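Automation and Litter Sorting at Rornton: What Changes for the Crew
Project report, Work and Technology seminar

3. What we found on site

Rornton cleans short-stay apartments and handles the waste that guests leave behind. In March it began a trial with Drerov, a supplier that trains picking arms on recordings of people doing the job with hand-held grippers. The supplier's brochure promises that cleaners will be "freed for higher-value tasks." We asked both firms what those tasks are. Neither had a list.

The work itself is easy to underrate. A cleaner clearing up after guests has to decide what is trash, what gets recycled and what belongs to someone, often with all three lying together. Staff told us they make these calls without thinking about them. With the grippers they have to slow down, and several said their wrists ached by the end of a shift.
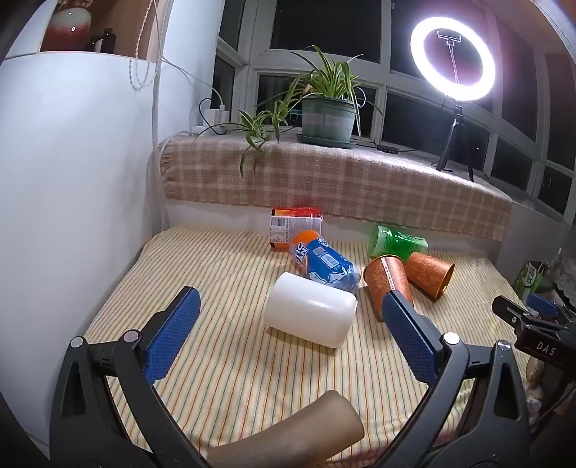

Pay is where our doubts are strongest. Recording sessions are paid at the normal cleaning rate, although the recordings are what Drerov needs most and will go on using long after the trial. By Friday of our second week the crew had logged 3,236 pick-ups. Of these, 510 were thrown out by the supplier's reviewers, and the sessions had to be repeated. The cleaners were not told which ones had failed or why – they just got a new schedule.

Management says no jobs will go. That may be true for now, but the staffing plan we were shown has 40 positions this year and leaves next year blank. We don't think a blank column proves anything. We do think the crew should have been shown it before they agreed to take part.

4. Comparison with Kassab

Kassab, a smaller firm, tried a similar system from Brindeson and kept it for bottles only. Workers there spend around 110 minutes a week fixing bad sorts, time that used to go to breaks and restocking. Their supervisor called this a success. The two sorters we spoke to disagreed, and one had asked to move to another department.

5. Limits

We interviewed only day staff, and Drerov would not let us see its error records.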